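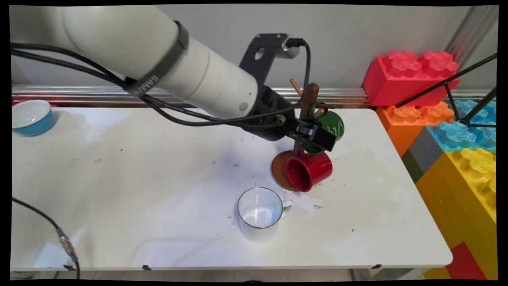
A green mug on the mug tree.

Rewrapping a Scratching Post: Tips from a Three-Cat House

If your cat's post looks like a haystack somebody drove over, please don't throw it out! The base is fine. The pole is almost certainly fine. All that has worn away is the rope, and rope is the cheap part. I've redone every post in our house and a couple for the neighbors, and I look forward to it now the way other people look forward to baking bread.

I've used up more than 300 feet of sisal doing this, so I have opinions.

Picking the rope

Get plain untreated sisal. Some hardware store rope is oiled to keep it from rotting outdoors, and you'll know it by the smell, a sort of garage smell that doesn't go away. Cats hate it, and you don't want them pulling it apart with their teeth either. Thongdee Hardware here in Prillby sells the untreated kind off the spool, and they'll let you sniff it if you ask nicely.

For thickness, I like 3/8 inch on a tall post and 1/4 inch on a small one. The thin stuff goes around tight corners more neatly, but you'll be winding for ages. Cotton rope looks lovely for a week and then pills. Nylon catches claws. Manila works, though it sheds more than sisal and the cats drag the bits into every room (mine like to leave them in the bathtub).

How much to buy

Measure around the bare pole with a strip of paper. Then measure the height of the part you want covered, and divide that by the thickness of the rope to get the number of turns. Multiply turns by the distance around and you have your length in inches. A pole that's 12 inches around and 24 inches tall takes 64 turns of 3/8 rope, so 64 feet. Buy ten feet extra. You will want it, and the leftovers make great toys.

Getting the old rope off

Take the pole off the base if it unscrews. Most store-bought posts have one long bolt coming up through the bottom, and it's so much easier to wind a pole that's lying across your lap than one that's standing up.

Cut the old rope in a line from top to bottom with a utility knife, cutting away from yourself, and peel. Underneath there will be staples. Run a rag over the whole pole after you think you've pulled them all and see where it snags. Then do it again! A flathead screwdriver lifts them and a pair of pliers finishes the job. Drop them in a jar with a lid as you go, with the cats shut in another room, and count on the cats complaining about it.

Cardboard tube poles often have a soft spot where the claws went through. If it only dents, fill it with a bit of wood glue and a folded strip of cardboard, tape it down flat, and leave it overnight. If the tube bends in the middle, swap it for a piece of fence post cut to the same height. It'll be heavier, and cats like a post that doesn't budge when they really lean into it.

Glue or staples?

Both, in small doses. I put three staples at the bottom to hold the start, on the side of the rope that faces the pole, and three at the top to finish. In between I use plain white school glue, the washable kind, in a thin wavy line every fifth turn or so. Hot glue grabs faster, but it cools into hard little beads that push the rope out of line, and it's miserable to scrape off next time around. There will be a next time around.

Winding

Start at the bottom. Soak nothing, stretch nothing, just pull firmly and lay each turn right up against the last one. Every five or six turns, stop and knock the rope down with a rubber mallet and a scrap of wood. You'll be amazed how much gap closes up — I usually get two extra turns out of it.

Keep the rest of the rope in a bucket beside you, coiled loosely, and feed from the top of the coil. I once tried it straight from a heap on the carpet and spent an evening untangling while Biscuit sat in the middle of it, having the best night of her life.

Wear gloves. Gardening gloves with rubbery palms are perfect. Sisal gives you splinters so fine you can't see them, only feel them, for days.

If your hands get tired, clamp the rope to the pole with a spring clamp and take a break. It'll hold all afternoon.

Finishing the top

Tuck the last six inches under the top turn with a butter knife before you staple. If the end still pokes up, wrap it with thread first, nice and tight, and it'll slide under like a shoelace. No tape, please! Cats find tape in about a minute and eat it.

Before you screw the pole back on, put a thick washer under the bolt head. Half the wobbly posts I've met had a bolt that had chewed its way into the particle board.
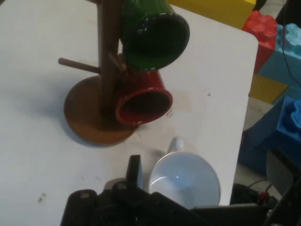

Catherine MacLeish wrote in to say that she winds hers from the top down and swears by it: "The cat starts high and drags her claws down, so I want the tightest turns up there, where my arms are still fresh. I've done it both ways on the same pole and the top-down one lasted all winter." She also runs a hair dryer along the finished post to dry the glue before the cats are let back in.

I tried Catherine's way in January on the short post in the hall, and I'm happy to report it winds just as nicely. You do need to hold the rope up with your knee while you use the mallet. I'm still a bottom-up person for tall posts.

Getting the cats back on it

New rope smells like a store. Rub the post with the blanket they sleep on, or keep a handful of the old shredded rope and scrub the new stuff with it. A pinch of catnip pushed between the turns works on two of mine and does nothing whatsoever for the third, who only wants the post if it's in front of the couch. So that's where it lives.

Put it back in the exact spot it came from, at least for the first couple of weeks. Cats scratch when they wake up and stretch, so near a favorite napping place is always a good bet. Don't lift their paws and rub them on it. They'll be offended.

Odds and ends

Trim loose fibers with nail scissors once a month and the wrap will look good far longer.

When one side wears out first, unscrew the pole and give it a half turn so the fresh side faces the room.

A worn post can be patched. Cut out the bad turns, staple the two cut ends flat, and wind in a new piece with the same three-staple start. The color won't match for a while and the cats could not care less.

Vacuum the base with the brush attachment before you reattach anything. If the carpet on it is shot, a square of outdoor doormat glued face up is tougher than what was there, and they'll scratch that too!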